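Home Features Workplace Archive Subscribe

The arm at the end of the bench

Filed under: Work & Machines

The repair shop at Cunholm used to start its mornings with sorting. Returned parts came in from Idora, a maker of heating controls, and two people spent the first 90 minutes putting them in order before anyone could test a thing. Since September a robot arm has done most of that, on a bench near the back wall.

The system came from Adotex and was set up over 3 weeks. It picks up a part, turns it, and puts it down where the next person can reach it. It's slow. A practiced worker is still quicker over a short stretch, but the arm keeps the same pace until the end of the shift. 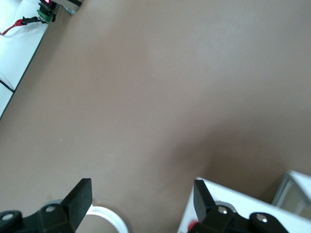 No jobs were cut among the 16 people in the shop, though what they do has shifted. The two former sorters now test and log faults, work that pays a little more and means more sitting. One of them misses the walking. The other took a course in fault finding and has begun training newer staff.

There were complaints. The arm's work area took up space where people liked to put down their tools, and the early stops were frequent – some 20 in a bad week. Diệp, the small firm that handles maintenance, changed the grip settings and the stops became rare. Staff can now restart the arm themselves, which they had asked for from the start.

Management wants a second arm. The workers want to see the new shift plan first, and talks are still going on.

April 2025

Contact the editors | All rights reserved | Back to top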